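Matholm Allotment Association
Minutes of the September meeting

The meeting was opened at 19.00 in the clubhouse. 22 members were present, so decisions could be made. The minutes of the last meeting were accepted with one correction: the plot with the broken fence is plot 8, not plot 6.

1. Water
The new pump from Bendum was installed in spring and works well. The water bill for the season was 1158 euros. The board proposed to close the taps at the end of October, as in other years. Accepted.

One member asked if the tap near the gate can stay open longer. The board answered that the pipe there is not deep enough and could freeze.

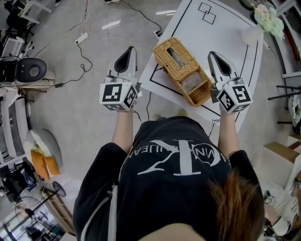 2. Compost
Many members are still putting stones and plastic pots in the common compost. It was decided to write a new sign, in big letters, and to put it by the bins. The offer from Nieminen for taking away the old heap was discussed. It was found too expensive - the board will ask Bisano for a second offer.

3. Waiting list
There are eight families on the list. Two plots will be free after the winter. Members who want to give up their plot are asked to tell the board before December.

4. Other matters
The path behind the sheds is muddy again. Gravel will be ordered. The key for the tool shed is still missing, and who has it should please bring it back.

The meeting was closed at 20.40.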